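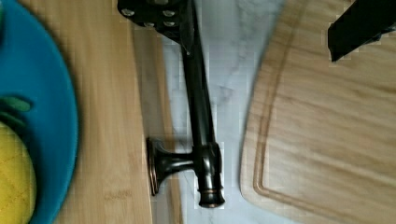 According to the team at Jaltside, the first question from customers is almost always about the fingers. Will they scratch a faucet or a good board? The product lead laughed when I repeated this. "We ask it too," she said. "The fingers are flat and plain, so a user can change them with one screwdriver."

Their gripper kit, named Penrose, costs 698 dollars and comes with a wrist camera. I asked her who buys it. "Small labs, mostly. Last May we sent 55 kits to Clislow, and they wrote back with a long list of complaints – very useful for us."

The list was mainly about the cable, which is now longer. She still does not like the manual. "It has 70 pages, and I would like to cut half."
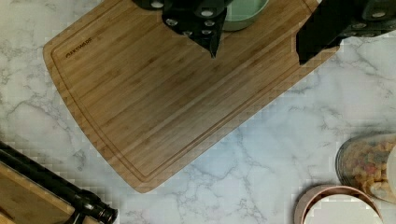
Working on a crowded counter

I wanted to know why the tests use kitchen things. "Cutting boards, a bowl, a bottle on its side – these are normal objects," she said. "Our customers have them too, so they can compare."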